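Wednesday nights with the Tullcombe robotics club

15 March 2023

I got home after eleven last night and still couldn't sleep, so you're getting a post out of it! Our club project this spring is called Swai, and the goal is to teach an arm some plain kitchen chores by showing it how people do them. We picked the microwave first. Open the door, get the food out, put it on the table, close the door. Sounds like nothing, right? I thought so too, until I had to do it with two grippers where my hands usually go.

You get weirdly clumsy for the first half hour. I kept wanting to use my thumb (no thumb!) and I came at the door handle from all kinds of silly angles. Then something clicks, your elbows drop, and you stop thinking about it.

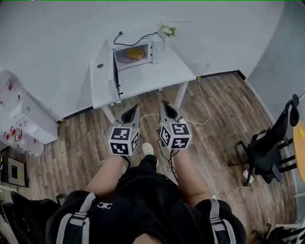 We want 200 good runs of the microwave task before we train anything. A run gets tossed if the markers drop out of view for too long, and that happened to me a lot early on -- I turn my wrists in when I'm concentrating. One of our newer members suggested slowing down right before the grab, and my keep rate got so much better after that.

The other big job was cleaning up our sync script. Ours had been drifting by around 300 milliseconds between left and right, and we blamed the cables for weeks. The bug was ours, one bad line in the file loader. I was so happy I did a lap of the hallway.

Next up is drawers, then the Clallix student challenge in June. We have six people signed up for the trip and room for a couple more, so if you're on campus and curious, come by. You don't need to know how to code -- I barely did when I joined.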